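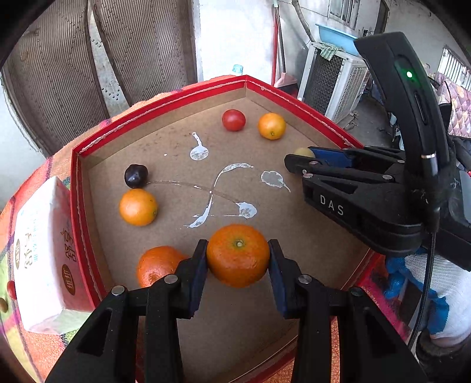

4 December 2009

Winter market, stall fittings and signs. Bench notes, carrying on from the last book.

Annag Forsyth came by first thing with the revised floor plan from the Novport hall. We have gone from 24 tables to 27. The extra ones go along the wall by the coat check, where I had planned to stack the empty crates. Crates will have to go out to the van between setup and opening.

The theme is still "night train." Each stall gets a station sign with the maker's name on it, white letters on dark blue. Sigita cut the last of the blanks yesterday. Eight of them have a chipped corner from the new blade. I filled those with wood filler and will sand after lunch. If the fill shows through the paint we turn the sign around and use the back.

Paint: first coat took longer to dry than it did in June. Shop was at 58 degrees when I came in. Moved the rack closer to the heater and left three feet clear. Second coat should be possible by four.

Lettering stencils. The Stunden lettering looks good but the lowercase is too thin at this size and the bridges tear. Algirdas recut the a, e and g with wider bridges and they held up for six pulls. He wants to do the whole set over in heavier card. I said only the letters we need. Still missing: Ž and ū. Žydrūnas Kalniņš has asked twice that we get his name right on the puppet repair table and I would like to do that.

Ticket booth. Front panel is glued and clamped. The window opening came out a half inch narrower than the drawing. Checked the drawing, checked the panel, the drawing was read from the wrong side of the line. Leaving it. A cash box still goes through flat, I tried it.

The clock. Hands slip when the motor starts. Put a dab of thread lock on the set screw, ran it for an hour, no slip on the minute hand, hour hand still a little behind. Jonalyn says set it to ten past eight and unplug it. Holding that as the fallback.

Lights. Two strings tested, both fine. Third string has a dead section from the middle to the plug end. Swapped four bulbs, no change. Probably the wire near the socket where it was stapled last year. Do not staple these again. Use the plastic clips in the Singhal tin, second shelf.

Zundia (the accordion and saw group) want to play from inside the mock rail car. They need room for four chairs and a small amp. The car floor is 3/8 ply on two by threes and I would not put four adults and an amp on it as built. Added a center joist this afternoon and stood on it with Algirdas. Some give, no cracking. Want one more crosspiece at the door end before I sign off on it.

Money: materials so far come to $2242, counting the card but leaving out the van. Annag has the receipts up to the hinges. I have the hinges and the glue.

Left to do:
Sand filled corners, second coat
Stencils for Ž and ū
Crosspiece at door end of rail car
Trace fault in third light string
Ask Annag if the coat check wall has an outlet
Casters for the booth, the old ones are seized
Sigita to print the map, folded size to fit a coat pocket

Later, 5:40. Second coat is on all but the filled ones. Sanding took longer than I thought. One corner sank overnight and needs filling again, marked it with tape. Heater off, rack left where it is. Jonalyn has the key and is opening up tomorrow.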